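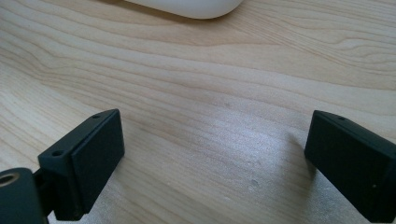
Hằng Ninh has owned the same table for eleven years and would like it known that she didn't choose it. "I was choosing a sofa," she says. "The table was behind the sofa. I sat on the sofa to test it, looked over the back, and went home with the table. I sat on the floor until the spring."

We are meant to be talking about her repair business, Plindusness, which she runs from a former dairy at the bottom of a hill with no parking. She takes in tables, almost exclusively. Chairs she regards as a separate and slightly hysterical trade. "Chairs wobble and everyone panics. A table can be in a terrible state for decades and people just put a cloth on it."

The cloth is a sore point. She has opinions on cloths, and on mats, runners, felt pads, glass tops and a spray called Zomora, which her mother-in-law swears by and which Hằng believes has paid her gas bill since she opened. "It goes on lovely. Then it goes on again, and again, and after a few years you're not polishing the wood at all, you're polishing last August." She takes it off with white spirit, rags and the radio.

Pale wood is what she gets asked about most. For a long time customers wanted things dark, and she spent her early years staining perfectly decent tops the colour of gravy. Then the fashion turned round and the same people, or people very like them, came back wanting the gravy off. "I've had one table in both directions. I didn't mention it. He didn't mention it either, but he couldn't look at me."

What she likes in a pale top is the grain you get when the board has been cut so that the lines wander, long loops and lazy curves, like a map of somewhere flat. She traces one in the air as she talks and loses her thread completely. When she comes back, it is to complain about shine.

"Everybody asks for matt. Then I do them matt, and they ring up because it doesn't look finished. So I do a bit of sheen, and they ring up because there's a window in it." By a window she means the white patch you get wherever the light lands, the bit where the grain vanishes and every speck of dust stands up to be counted. Her advice is to move your head. She says she has given this advice over the phone, for free, to grown adults, and that it has a very high success rate.

Smudges are another matter. She keeps a mental list of causes, headed by hand cream and followed closely by toast. Small dark specks worry people more than they should. Some are in the wood and were there before any of us. Others are dinner. "Try a damp cloth before you try me. I charge for the damp cloth."

She does charge, though not much. The most expensive job she has taken on was a long refectory table from a guest house called Skarkavton, which cost its owners £2190 and arrived with initials carved into every place setting. The owners wanted the initials gone. Hằng spent a fortnight arguing for them and lost. "I kept one set. Underneath, where a knee would find it. They've never said anything, so either they haven't found it or they've all got very short legs."

The next one was quoted at £1404 and never happened at all. A couple named Orozco sent photographs, agreed the price, booked the van, and rang on the morning to say they had sat down to a last breakfast at it and changed their minds. She wasn't cross. She says she'd have done the same, and that in any case the van was late.

I ask what a person should do with a decent wooden table if they want it to last. She looks pained. Wipe it. Dry it. Put the hot thing on something. Use it for four people if it seats four, and don't let anyone stand on it to change a bulb, however light they say they are. She has mended two tables after bulbs and heard a different story about each — the first involved a cat, who was in the car at the time of the telling and looked innocent.

And her own table, the one from behind the sofa? It lives in her kitchen and she has never done a thing to it. There's a ring at one end from a pan, and a dull patch where her son did his homework with his whole forearm. People who come to the house are sometimes disappointed. "They expect a showroom. I say, would you ask a dentist to open wide?" She considers this. "Some people probably would."

She did get a sofa in the end. It is grey, it came from a catalogue, and she has nothing to say about it.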